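I've been selling and supporting the Prurby two-arm bench kit for a while now, and the question I get most is whether it's any good for real research or just a nice demo. So let me tell you what we did with ours, and you can decide!

The short version: we wanted to know if a policy trained on sorting groceries and toiletries into bins would get better if you recorded both arms working at the same time, or if you could get away with recording one arm, then the other, and stitching the halves together afterward (much easier on the person driving). Kurniawati Mangundap came up with the comparison and did most of the driving herself. We ended up with 499 two-arm recordings and 487 stitched ones, all on the same white table with the same kind of stuff: squeeze tubes, small cartons, plastic bins in cream and yellow.

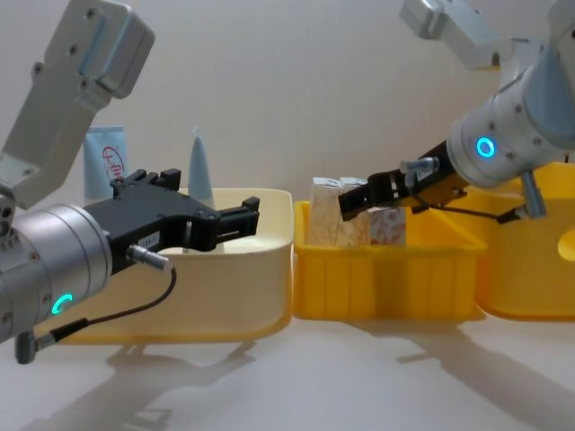

**Research Bundles › Two-Arm Sorting**

The two-arm recordings won, and by more than I'd guessed. On bins the policy hadn't trained with, it finished 65 percent of its sorts, and the stitched version kept getting its elbows in a tangle whenever both grippers wanted the middle bin. It had never seen an arm wait its turn, so I can't really blame it. We tried adding pauses to the stitched data by hand and that helped a little, but it was a whole Wednesday of fiddling for a pretty small bump.

What you get in the bundle:

- Two arms with two-finger grippers and all the cables
- The Halim recording software, with our sorting template already loaded
- Both sets of recordings, stitched and two-arm, so you can rerun the comparison yourself
- Kurniawati's notes on bin spacing (read these first, please!)
- Up to 5 support calls with me

The Vultex mounting plate is sold separately. You can bolt the arms straight to a sturdy table if you'd like to save some money, and plenty of labs do, but check your spacing before you drill. Ask me how I know.

One thing I'd still like to sort out is tall, skinny items. Tubes standing on end are harder than cartons for both versions of the policy, and I think our gripper approach angle is a bit too flat for them. If you try a steeper one, send me your numbers and I'll add them to the notes.

Ships from the Flemetti warehouse. For a quote, use the contact form and tell me what you're planning to sort.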